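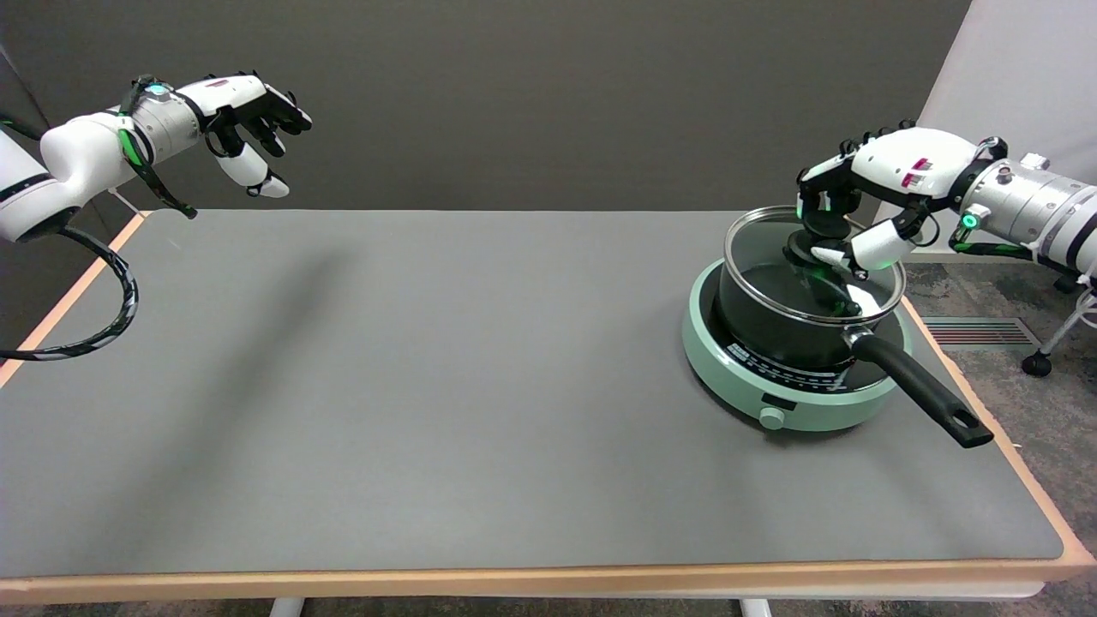 March
By the newsletter desk, Sumeck Books
Search titles, authors, subjects
Go

We've been waiting a long time to tell you about The Bishop's Box, and now that finished copies are stacked up in our hallway (and on the stairs, and on one of the good chairs) I can finally let myself go on about it a little. It's a book on the relics of Ballano, a small hill town whose church has claimed since the Middle Ages to own the bones of its founding bishop, a man said to have died in the year 661. The trouble is that no one seems to have heard of him until 1359, when a monk wrote his life story in full, miracles and dinners and all, as if he'd been sitting at the next table. You know how a glass lid with a black knob, tipped crooked inside the rim of a dark pot, makes you want to lean over and look in? The first chapter is like that. You get a glimpse of the story and a good deal of glare, and before long you've read forty pages and missed your stop.

I should say right away that this is a friendly book. A lot of what gets published on saints and their bones is written either to prop them up or to knock them over, and I've read plenty of both kinds and enjoyed some of them. Our author grew up near Ballano and walked in the procession as a child, and there's real fondness in the way the festival is written about, right down to the almond cakes. But the questions are asked all the same. Who wrote the bishop's life, and who paid for the parchment? Why does he visit three villages that all happened to be in a tax quarrel with the neighboring town? And why does a man of the seventh century keep swearing by a saint who hadn't been born yet? (That last one made me laugh out loud on a train, and I had to read it to the stranger beside me, who was very nice about it.)

The middle of the book is built on the Kelmendi letters, which will be new to nearly everyone. There are 77 of them, passed down in a family collection and written by a string of priests who looked after the shrine and had their own private doubts. Some are worried, some are just fed up. One spends most of a page complaining about candle wax before mentioning, almost in passing, that the box has been opened and there are too many knees in it. The letters are given in English with notes at the foot of the page, where I like them, and the longest four are printed whole at the back.

If you bought our earlier book on the Fustthorpe forgeries, you'll find this one a slower and roomier read. Fustthorpe was a bit of a detective story, with a guilty party by the end. Ballano doesn't have one, or it has dozens, spread over several hundred years, most of whom thought they were only tidying up. I found that part rather moving. The chapter on the copyists is my favorite, and I went back to it the same evening with a cup of tea and a pencil.

Now for the practical bits. The Bishop's Box comes in 2 versions, a sewn hardcover and a paperback, with the same text and maps in each. The hardcover has a ribbon, which we argued over for weeks and which I'm very happy we kept. Newsletter readers can order either one from us now, ahead of the shops, and we'll pay the postage if you add any other book from the church history shelf. Just write "Ballano" in the notes box when you check out. If you'd like the book for a reading group, drop us a line and we'll send along a sheet of discussion questions and the almond cake recipe, which has been tested in our own kitchen more times than was strictly needed.

Next month we'll have news of the paperback of the Fustthorpe book, with its corrected index at last. Thank you to everyone who wrote in about the index.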